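Radon again, sorry

Quick one before work. Well, it was meant to be quick.

So the second result came back. 305. That's becquerels per cubic metre, for those of you who haven't had the pleasure, and the level where they want you to do something in a house here in the UK is 200. So we're over. Not wildly over, not pack-a-bag over, but over.

Background for anyone who missed the last one. We bought the place on the granite side of the hill, the search said "radon affected area", the solicitor said lots of people live in them, and we nodded and signed and thought about curtains. Then nothing for ages. Then Henok Jemal, who has the end house, told me over the wall that he'd had a fan put in under his floor, and did I know what mine was. I did not know what mine was.

You send off for the detectors. Two little plastic pots, one for the living room, one for a bedroom. No battery, nothing to switch on, you just leave them for three months and post them back. Ours sat on the bookshelf and on top of the wardrobe. I forgot about the wardrobe one completely and it went back a fortnight late, in a jiffy bag, with an apologetic note. They adjusted for it. Fine.

First go was done over summer with every window open, which I now gather isn't the best time to be reassured by anything. They do correct for the season but I wanted a winter one as well. Hence the second set. Hence 305.

A few things I had wrong, in case you have them wrong too:

I thought it was a basement problem. We haven't got a basement. We've got a suspended timber floor with air bricks, two of which a previous owner had filled with mortar. Very neatly. Would love a word with him.

I thought new windows would help. Other way round if anything. The house is warm, warm air goes up and out, and the ground air gets pulled in through the gaps at the bottom. Ours went nice and tight upstairs and stayed leaky downstairs, so we'd more or less built a straw.

I thought you could get it by sniffing about with a geiger counter. My brother lent me one and it clicked away to itself in the kitchen and told me nothing at all I could use. It's a gas, it's in the air, you need the proper pots or one of the electronic monitors and you need to leave them alone.

And I thought the risk was a sort of fixed thing, and it isn't. It's lung cancer, long term, and it's much worse if you smoke. I gave up years ago but I did smoke, so that bit made me sit up.

Anyway. Options.

Unblock the air bricks. Cheap, obvious, did one already with a bolster chisel and a lot of swearing. Second one is behind the oil tank so that's a job for somebody thinner.

Positive ventilation, a fan in the loft that gently pushes air into the house. Winditz do one and I've had their leaflet. Good for middling levels by the sound of it. Some people say it feels draughty on the landing.

Fan under the floor. Sucks the air out from the void before it gets to you. This is what Henok's got, an Adugna, and you can hear it if you stand in his hall and hold your breath, otherwise no.

Full sump is for solid floors. The kitchen extension is solid floor. Of course it is.

I rang three firms. One never rang back. One wanted to sell me the sump and the loft fan and the underfloor fan, all of it, 2,472 pounds, without coming to look. The third was Borislav Vukadinović, who came out, lay on his front in the hall with the hatch up, torch in teeth, and said do the air bricks first and test again. Didn't charge. I made him two cups of tea and he drank neither.
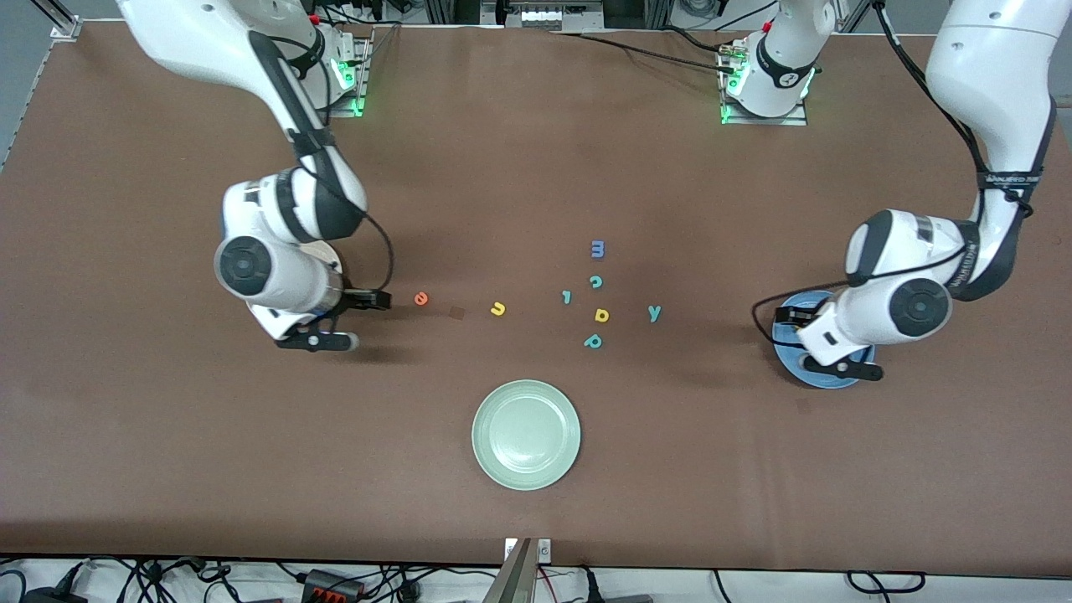

So that's the plan, air bricks first, both sides, so there's a proper cross draught under the boards. Then another three months of pots. I did buy a Fesska monitor as well because I've no patience. It's got a little screen and it goes up and down all day and I've already caught myself looking at it at 3am. It was high on a still cold night and low when it was blowing a gale, which makes sense, but you could drive yourself mad. Don't buy one if you're a worrier. Or do, and put it in a cupboard with the door open so you can't see the number. I moved mine to the spare room.

Someone asked in the comments whether it puts you off selling. Not planning to sell. As I understand it the buyer's side asks if you've tested, and if it's high there can be some money held back untill it's sorted. Ask a proper person, I'm not one.

Somebody else asked about the water. We're on mains so I've not looked into it. If you're on a borehole, thats a seperate test and you should get it done.

Right, I'm late. Will put up the next lot of numbers in September when they come through. If anyone's got the Mondska loft fan, how loud is it? The bedroom's right underneath where it'd go.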